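Rodham Residences - Lounge Suite Robot Walkthrough
Checklist with comments, revision 2
Completed by: Birthe Arnardóttir, Housekeeping Lead
Date: July 2, 2019
Room: 147

Hello again, everyone. Same form as in June, with more room for comments because you all told me the old boxes were too small (they were, and I'm the worst offender). Please read the comments as well as the marks. Most of what has changed for us is in the comments.

1. Before the robot starts

Walkway between door and settee clear: OK
Stop button tested by the attendant on shift: OK
Attendant's name on the door card: OK
Loose rugs or cords in the path: None found

Comment: Man-sik tested the stop button twice and wrote it down twice, and I'd love for that to become a habit. The old routine was to walk in and start wiping. Now there are a few minutes of looking first, and I know they feel like wasted minutes when you have a full list. They are paid minutes, so take them.

2. Tabletop and small items

Guest belongings identified before clearing: Needs work
Waste container within reach: OK
Glossy surfaces checked for smears afterward: OK 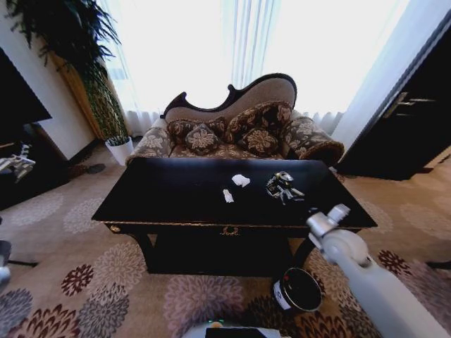
Deciding what is trash and what belongs to a guest is still our job, and I want that to be very plain. A robot can be given the task of picking up tissues, and I'm glad of it, as my back has done enough of that for one lifetime! But look at what shares the tabletop with them: a bundle of keys, right beside the two bits of tissue. Keys, phones, glasses and medicine get moved by a person, to the tray, before the arm goes anywhere near the table. I marked this one "Needs work" because the tray was still on the cart in the hallway.

3. Soft furniture

Cushions placed by hand after the run: OK
Carved wood checked for scuffs: OK
Fabric checked for snags: OK

Comment: Normunds asked whether cushions will be added to the robot's task list. Not this season.
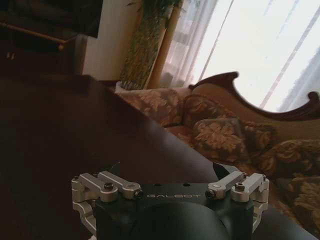 He also asked, a bit more quietly, whether hours will be cut once it is. I took that question to Darius Tamošiūnaitė in the office and the answer I brought back is that the rota stays as it is through the trial. What does change is the mix. There's less bending and more watching, and watching is tiring in its own way, so attendants swap over after each suite. If you find yourself staring at the wall, say so and swap early.

4. Where people stand

Attendant outside the arm's reach while it moves: OK
Attendant able to see the gripper at all times: Needs work
Second person announces before entering: OK

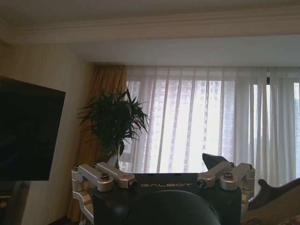 Kristaps was standing by the door when I came in, and from there the body of the robot hid the hand from him. We moved him two steps over and he could see everything. I'll put tape down once I've found a kind that doesn't mark the carpet. And please, keep announcing yourselves when you walk in, even if you feel silly calling "coming in" to a colleague and a machine.

5. Gripper and window side

Fingertips wiped down before the run: OK
Screws and links looked over for anything loose: OK
Sheer curtains kept out of the gripper's path: OK
Plant leaves kept out of the gripper's path: Watch

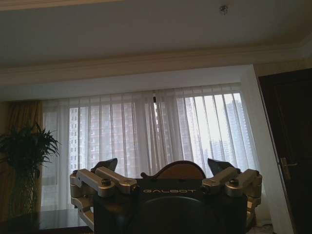

Gripper raised on the window side of the lounge, sheer curtains behind.

Comment: I put "Watch" for the plant because those long leaves spread a good deal wider than the pot does. Man-sik would like to turn it toward the wall and I've told him to go ahead.

6. To do before the next walkthrough

Tray goes into the room first, ahead of the robot - all attendants
Floor tape for the standing spot - Birthe
Plant turned - Man-sik
Same checklist for Room 116 - Kristaps, with Normunds alongside

If your comment isn't in here, leave me a note at the linen desk and I'll add it by hand.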